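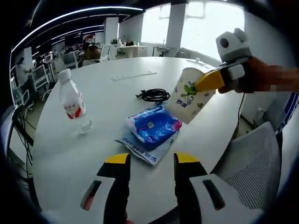 Hello, and welcome to Tratavstead! I'm the one who answers the emails, orders the paper cups and (most days) finds the missing charging cable.

We started at Jerell five years ago with one shared table and a borrowed kettle. Now we look after meeting rooms and break corners for 2 small office buildings, and I still love a good table clear-up – cups in the recycling, cables coiled, a quick once-over with a wet wipe and you're ready for the next lot.

We get through 600 paper cups in a busy month, so we're always on the lookout for nice ones with a bit of pattern on them.

Fancy a look round? Wednesday mornings are best, and the kettle (our own one these days!) will be on.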